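3.2 Gathering demonstrations in the simulated kitchen

When we first sat down to plan the Kelia collection, we were tempted, as I suspect most groups are, to begin with tidy tabletop tasks and leave the awkward furniture for later. We are glad we didn't. A refrigerator asks a great deal of an arm: it has to reach in past an open door, keep clear of the shelves above and below, and handle small, lumpy things that don't offer a nice flat side. So we built the whole first round of examples on moving produce in a simulated kitchen, and we spent a good part of March getting comfortable with it before we kept a single recording (Figure 4). 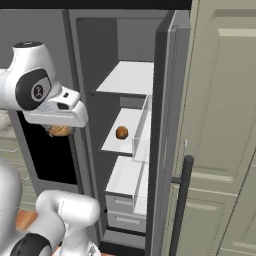 Figure 4. Working at the open refrigerator in the simulated kitchen, with a brown, rounded food item held in the gripper.

Each demonstration was driven by a person through the Laretti control station, and our operators worked in short sittings of 28 minutes with a proper rest afterward. We asked for 31 accepted demonstrations per task variant. An operator could throw out an attempt and start over as often as they liked, and we never pressed anyone for a reason. The discarded attempts were saved in a separate folder all the same, and we have grown rather fond of them, as they hold a lot of honest fumbling that a learner might one day make good use of.

We recorded more than one view of the work. A view from outside is good for following the arm, while a view from close to the gripper gives the policy a better sense of where its fingers are in relation to the food and the edges nearby. The streams were lined up with the joint readings by Stan, our small logging tool, before any trimming was done.
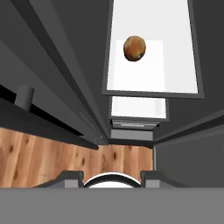
Why record failed attempts if they are left out of training?
They help us check our success labels, and they leave the door open for later work on recovering from mistakes.

Starting positions were shuffled between attempts within limits set by hand for each variant. We began with much wider limits, and the operators (very patiently!) let us know that some of the resulting layouts were close to impossible to reach. After 3 rounds of adjustment we settled on the ranges used in the rest of this paper, and we held out 11 layouts for testing.

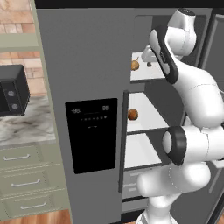 Figure 5. The arm reaching over the upper shelf, beside an onion; a second brown food item rests on the shelf below.

The full set, which we call Jellholm, was frozen in December 2019. Every result in Section 4 uses that frozen copy, including the comparisons in which we drop one view at a time.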